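Looking After the Two-Arm Cell at Evstead
Posted by Annag Chisholm, October 31, 2019

I've had the keys to this cell since June, and people keep asking what "looking after it" means. Mostly wiping, tightening and listening for funny noises! A few notes from my rounds.

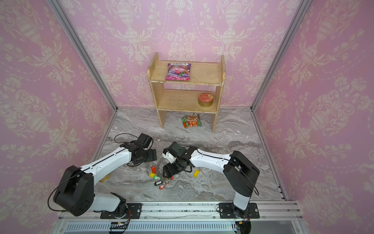 Both arms down at the key tags, pink wallpaper and all.

Both arms share one aluminum rail, and crumbs love the grooves. I go along it with a soft brush (never the air hose, I learned that one in my first week) and then over the slotted vent panel below it.

The mounting plate bolts get checked every 25 hours. Lennox in the tool crib lends me the good torque wrench if I ask nicely.

I follow each cable from the wrist back to the base with my fingers, feeling for stiff spots. The loop needs some slack or the wrist tugs on it.

Gripper fingers get a proper look at 300 hours. Next big service is at 3,000, and I've already ordered the grease from Proda.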